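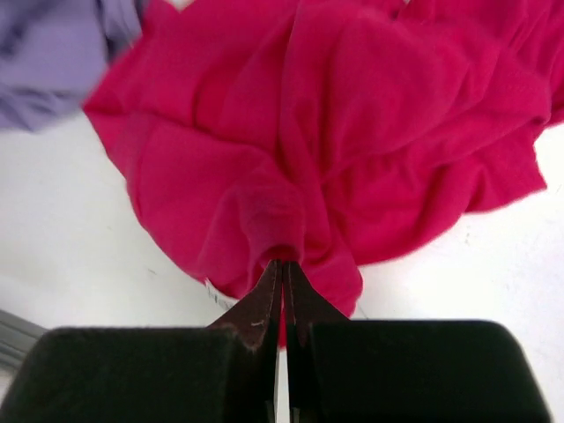
*Got a hold of the pink one.*

**2024-03-20**

Okay, laundry robot update! I know I promised one back in January and then went quiet, so let me catch you up.

The short version is that the arm can pinch cloth now. If you've never tried to get a machine to pick up a T-shirt, let me tell you, it is a humbling way to spend your evenings (and your weekends, and most of your lunch breaks). A block has corners. You know where it is. A shirt is a different shape every time you drop it, and knit cotton is the worst of the bunch, all floppy rolls and folds.

What finally helped was going after a ridge. Kendra Chan, who has the bench next to mine at the Jaltley workshop, kept telling me to stop aiming for the middle of the heap and look for a hem or any fat fold that stands up a bit. I ignored her for weeks, naturally. Then I tried it, and I owe her lunch. The narrow fingertips come down on either side of the ridge, close, and the rest of the shirt just gathers in behind them.

The fingers are looking pretty beat up, by the way. I'm on my third pair and I've stopped sanding out the scuffs — a bit of roughness seems to help with the grip anyway.

So that's picking. Hanging is a whole other mess. I've been using thin wire hangers because I had a pile of them, and I'm starting to regret it. That skinny light blue wire is easy enough for me to see against a black shirt, and then the shirt gets swapped for a pale one and my detection code acts like the hanger has left the building. Trygve Wikström says to buy fat plastic ones and move on with my life. He may be right, but I'm stubborn and I already own the wire ones.

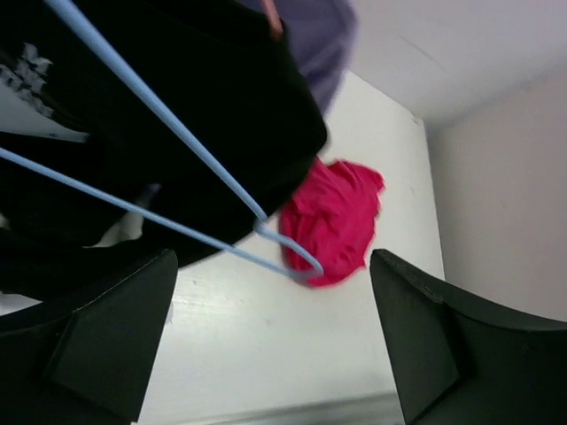

## Cables, ugh

The other thing eating my time is cable practice. Same arm setup, different job: take hold of a thin cable and keep hold of it. I figured it would be a nice break from shirts. Ha!

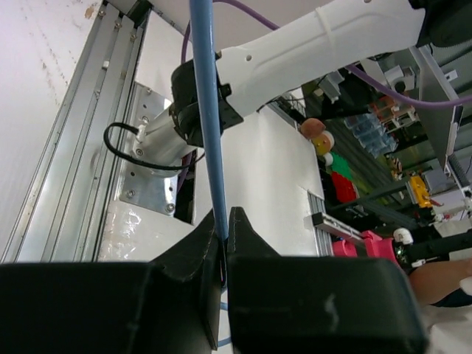
My trouble is the closing force. Too gentle and the cable slides, too firm and I start worrying about what I'm doing to the insulation. I have 17 settings saved at this point, with names like "softer2" and "softer2_REAL", and the one I keep going back to is number 10. No idea why. I should really write down what each of them does before I forget completely.

Next up is a cleaner way to route the wiring on the arm itself, and then back to hems. Nazanin Arabzadeh has offered to look over my hanger code, so if she's still speaking to me afterward I'll post what she found. And if any of you have a favorite hanger (I can't believe I'm typing this), leave it in the comments!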